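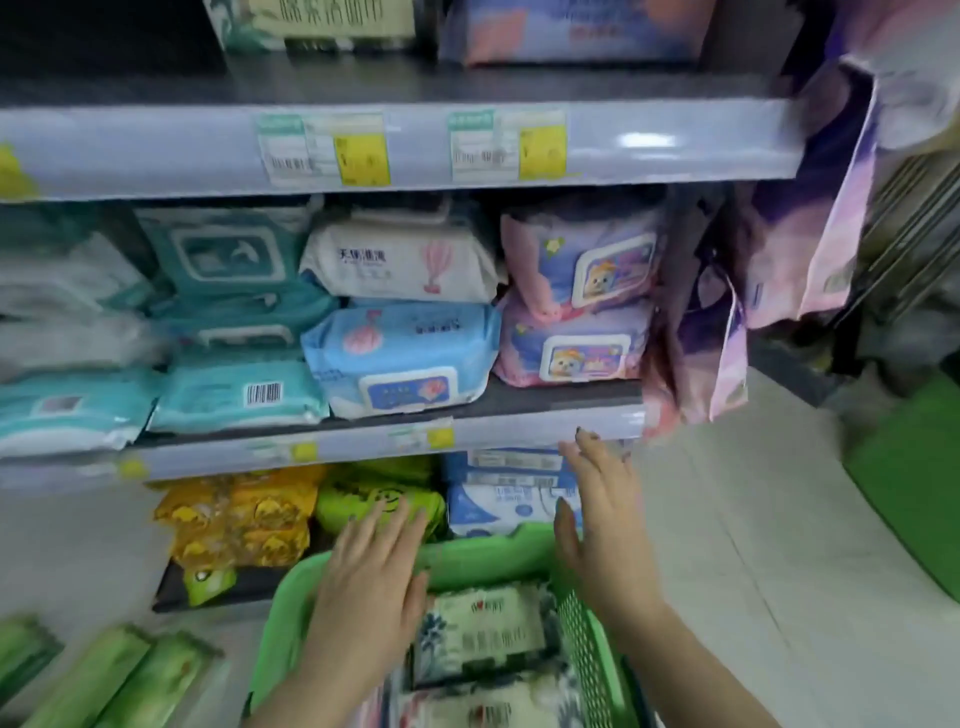 Fig. 1. Lineal de toallitas húmedas en una tienda pequeña, con las etiquetas de precio en el canto del estante y la cesta verde delante.

Cursos > Comercio de proximidad > Apuntes > Tema 4: El paquete blando y el lineal

Tema 4. El paquete blando y el lineal

Apuntes de Yến Thái para el grupo de tarde

Antes de nada, una aclaración sobre el tema 3, que me lo preguntasteis varios a la salida: el ejercicio del almacén se entrega igual que los otros, en papel y con la hoja de cálculo pegada detrás. No hace falta encuadernarlo, por favor, que luego no me caben en la carpeta.

Y ahora sí, toallitas húmedas. Ya sé que a media clase le hizo gracia el tema (¡un tema entero de toallitas!), pero a mí me parece de lo más agradecido que hay para aprender a mirar un estante. Es un producto barato, ligero, que se compra casi sin pensar, que viene en un envase que no se tiene de pie y que compite con otros veinte que hacen casi lo mismo. Si sabéis ordenar toallitas, sabéis ordenar cualquier cosa. Bueno, el pan no. El pan es otra historia y lo da Gregor Skinner en el tema 6.

4.1. El problema del envase

Un bote se pone de pie y ya está. Un paquete blando, en cambio, se tumba, se escurre, se dobla por las puntas y, si le ponéis demasiado peso encima, acaba con forma de almohada vieja. Por eso casi siempre lo veis apilado en horizontal, como en la figura 1, unos encima de otros. Apilar es cómodo para quien repone y bastante malo para quien busca, porque solo queda bien a la vista el de arriba y de los demás se ve el costado.

De ahí salen las dos maneras de trabajar que comentamos en clase:

Pila por referencia. Cada producto tiene su columna y no se mezcla con el vecino. Se repone rápido, se ve enseguida lo que falta y el inventario sale limpio. El inconveniente es que pide ancho, y en una tienda pequeña el ancho es justo lo que no hay.

Pila mezclada. Dos o tres referencias comparten columna. Cabe más surtido, claro, pero al segundo cliente que revuelve ya no hay quien encuentre nada, y el que estaba debajo se queda debajo hasta que caduca. Yo la tolero en tiendas muy estrechas, siempre que los paquetes compartidos sean de la misma familia y del mismo precio.

Kha Phùng defendió en clase una tercera vía, ponerlos de canto en una bandeja, como si fueran libros. Funciona de maravilla con los paquetes pequeños de bolsillo. Con los grandes de tapa rígida la cosa se complica, porque la tapa abulta y la fila queda torcida. Probadlo en casa con cuatro paquetes y una caja de zapatos y lo veréis en un minuto.

4.2. El color como idioma

Fijaos en los tonos de la figura: azules claros, turquesas, un verde azulado más oscuro, rosa con lavanda. El azul y el agua llevan juntos toda la vida en este tipo de producto, y el comprador lo lee como frescor y limpieza aunque no lea una sola letra. Los rosas y los lavandas suelen ir más hacia lo suave, lo perfumado, lo infantil. Digo «suelen», ¿eh? No me pongáis en el examen que el lila significa bebé, que el curso pasado me lo encontré escrito tal cual y con subrayado.

Luego están los dibujos. En el estante hay un globo aerostático rosa junto al nombre 天使湿巾, que se traduce por algo así como «toallitas húmedas ángel», y también un flamenco. ¿Qué tienen que ver un flamenco y una toallita? Nada en absoluto, y da igual. El dibujo sirve para que alguien diga en casa «trae las del flamenco» y la otra persona vuelva con las del flamenco. Es un gancho para la memoria, y a veces funciona mejor que la marca. En vuestro cuaderno de campo quiero que apuntéis siempre el dibujo junto al nombre, por pequeño que sea.

Una pregunta que hizo Mhairi Baxter y que prometí contestar por escrito: ¿qué pasa cuando todos los fabricantes usan el mismo azul? Pues que el azul deja de distinguir y pasa a marcar la categoría entera. El cliente encuentra la zona desde lejos gracias al azul, y una vez allí necesita otra cosa para escoger. Ahí entra el dibujo, o la tapa, o el precio. Los que se salen del color ganan visibilidad y corren el riesgo de que los tomen por otra cosa, por pañuelos de papel sin ir más lejos.

4.3. La tapa

Me entusiasman las tapas, lo reconozco. Hay dos cierres corrientes: la solapa adhesiva, que se despega y se vuelve a pegar, y la tapa de plástico con bisagra. La adhesiva abarata el paquete y permite apilarlo plano. La de bisagra cierra mejor y aguanta más aperturas, pero levanta la cara superior y hace que la pila baile.

Para el lineal, la consecuencia práctica es sencilla: los de bisagra, arriba de la pila o en columna propia. Si los ponéis debajo, el paquete de encima queda en cuesta y termina en el suelo o, peor, detrás, en esa ranura negra entre el fondo del estante y la pared donde desaparecen las cosas durante meses.

En Skulleo, la tienda donde hicimos las prácticas de enero, aparecieron paquetes en esa ranura que ya ni estaban dados de alta en el sistema. Torquil Munro los sacó con el mango de una escoba.

4.4. El canto del estante

El canto trabaja muchísimo y se le hace poco caso. Volved a la figura: etiqueta blanca con franja verde arriba, letra pequeña, código de barras, y una pegatina amarilla en la mitad derecha. Quiero que penséis en ella como en dos mensajes superpuestos, uno para la tienda y otro para quien compra. El código y la letra menuda los usa el personal; el amarillo está pidiendo que lo miren.

Tres cosas que yo reviso siempre:

- Que la etiqueta caiga a la altura de su producto, sin desplazarse hacia el vecino. Las guías de plástico dejan que se deslicen con un roce de la manga.
- Que quede claro si el precio corresponde a lo de encima o a lo de debajo del canto. Con estantes muy juntos hay muchísima confusión, y las discusiones en caja vienen casi todas de ahí.
- Los reflejos. El plástico brillante devuelve la luz del techo y hay ángulos desde los que no se lee nada. Agachaos, poneos de puntillas, moveos. Una etiqueta se revisa desde la altura de quien compra, que puede ir en silla de ruedas o medir metro noventa.

Sobre el amarillo: si todas las etiquetas del pasillo llevan pegatina amarilla, el amarillo ya no avisa de nada. Lo vimos con el plano de Briser, que tenía el pasillo de limpieza entero en amarillo y no había manera de saber cuál era la oferta. Reservadlo.

4.5. Las manos

Un apartado corto que añadí este curso y que me gusta mucho. El paquete blando se compra con las manos. La gente lo aprieta para ver si está lleno, levanta el de arriba, mira el de abajo, lo devuelve a otro sitio. Todo eso desordena y todo eso vende, así que hay que dejar hueco. La norma que uso yo es que quepa la mano extendida, palma abajo, entre lo alto de la pila y el estante superior. Si no cabe, la pila está demasiado alta y el cliente tira del paquete por una esquina.

Y está la cesta, que ocupa una mano o va en el suelo. Cuando va en el suelo, delante del estante bajo, tapa lo que hay allí y además obliga a los demás a esquivarla. En pasillos estrechos dejo abajo los formatos grandes, los que se reconocen de lejos y se cogen de un tirón.

4.6. Un cálculo para practicar

Lo dejé a medias en la pizarra, así que va entero. La tienda Plullville tiene 1.749 referencias en total y de ellas 211 son de higiene. Dividís 211 entre 1.749 y os sale un 12 %, redondeando. Ahora comparad ese porcentaje con el de metros de estante que ocupa la higiene en el plano repartido en clase. Si el espacio queda muy por debajo del 12 %, la sección va apretada y seguramente habrá pila mezclada. Si queda muy por encima, mirad si son productos voluminosos antes de recortar nada, que el papel higiénico engaña mucho.

Tennant, el manual que tenéis en la biblioteca, hace la cuenta con ventas en lugar de referencias. Es igual de válida y da otro resultado. Decid siempre cuál habéis usado.

4.7. Para entregar

Escoged un estante de paquetes blandos de una tienda de vuestro barrio (pedid permiso, que son cinco segundos y evita malas caras). Dibujadlo a mano, sin regla si queréis, con las pilas, las etiquetas y los huecos. Después escribid un comentario de 200 palabras sobre un solo cambio que haríais y qué perdería la tienda al hacerlo. Lo segundo puntúa más que lo primero.

Quien prefiera trabajar en pareja, adelante, pero entonces son dos estantes. Los dibujos los colgamos en el pasillo del aula, así que usad rotulador oscuro, que el lápiz a dos metros no se ve.

Para el tema 5 traed el catálogo de estanterías y calculadora.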